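Winter squash and root vegetables: how I store mine so they last

Posted 17 November 2025

We moved to the Fenley house with a root cellar I was wildly excited about, and the first winter I lost most of a bushel of carrots in it. They went rubbery, then slimy, and the potatoes sprouted so hard they looked like something out of a pond. So this page is everything I've changed since then, in no particular order, because I keep adding to it whenever I remember something.

First thing — sort before you store. I know, it's boring and your back hurts from digging. But one nicked potato will take its neighbors down with it, and you won't notice until you smell it. I make three piles on an old bedsheet: perfect ones for storage, slightly banged up ones for this week, and the really sad ones for soup tonight. Anything the fork went through is soup.

Don't wash potatoes. Brush off the loose dirt once it's dry and leave the rest alone. Same for beets and carrots, though with those I twist the tops off and leave a little stub of stem on the beets so they don't bleed when I cook them.

Potatoes also want a couple of weeks somewhere dark and airy before they go down to the real cold. Mine sit in the back hall under newspaper (my family steps over them and complains). The skins toughen up and little scrapes heal over. 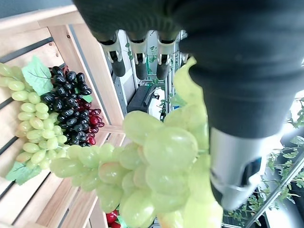
Onions are the opposite of potatoes in almost every way, and please don't keep them together! Onions like it dry, and potatoes like it damp. I braid the nice ones and hang them in the pantry, and the rest go in old mesh produce bags with a knot between each onion, which looks silly but works. If a neck is still thick and green, that onion is never going to keep, so eat it first.

Carrots are where I finally got smart. I layer them in a bucket with damp sand, so that no carrot touches another carrot. The sand should feel like the beach a little way back from the water, where it holds together in your fist but doesn't drip. I tried sawdust one year and it was fine, but I kept finding it in my stew. Put the bucket in the coldest spot you have that doesn't freeze.

Squash should not go in the cellar. I did this for years! They want to be cool and dry, more like a spare bedroom with the heat turned down. Mine live on a shelf in the guest room, and guests can like it or not. Leave a good couple of inches of stem on when you cut them, and never carry one by the stem, even when it's right there looking like a handle. Acorn squash go first, then delicata, and the butternuts will hang on until spring if you let them. I've cut into one in May and it was still lovely.

For containers, you want air moving, so I like anything with gaps in the sides. Plastic totes with lids are asking for trouble unless you drill them full of holes. I set everything up on a couple of bricks to keep it off the floor, and I leave a hand's width between the back of the stack and the wall.

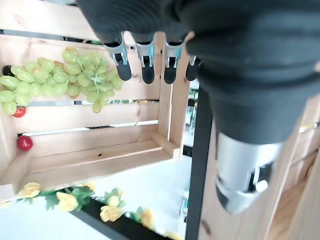 Can I keep apples in the same room as my potatoes?

I wouldn't if you have any other choice. Apples give off a gas as they ripen and it can set potatoes sprouting and turn carrots bitter. If one room is all you've got, wrap the apples one by one in newspaper and put them at the far end, near whatever vent or window you have.

Now, checking. Every Sunday I go down with a flashlight and a bowl, and anything soft or wrinkly or suspicious goes in the bowl and gets cooked. It takes me 14 minutes (I timed it once to prove a point at home) and it saves more food than everything else on this page put together.

If the air is too dry down there, set a wide pan of water on the floor. If it's too damp and you see drops on the ceiling, crack the vent on a cold, dry day. A cheap thermometer with a humidity reading is worth having, and you should hang it at the height of your food, not up by the light bulb like I did.

And label things! A strip of masking tape with the variety and the week you dug it. You think you'll remember which potatoes are the good bakers — you won't, and then it's February and you're mashing the wrong ones. 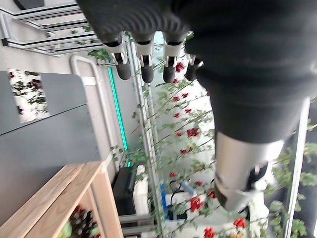 Sort first, store second, and check every week.

Next I want to write up cabbages, which I hang upside down by the roots with mixed results. If you have a trick for keeping the outer leaves from going papery, leave it in the comments, please. I've got six heads left and I'd like to eat them.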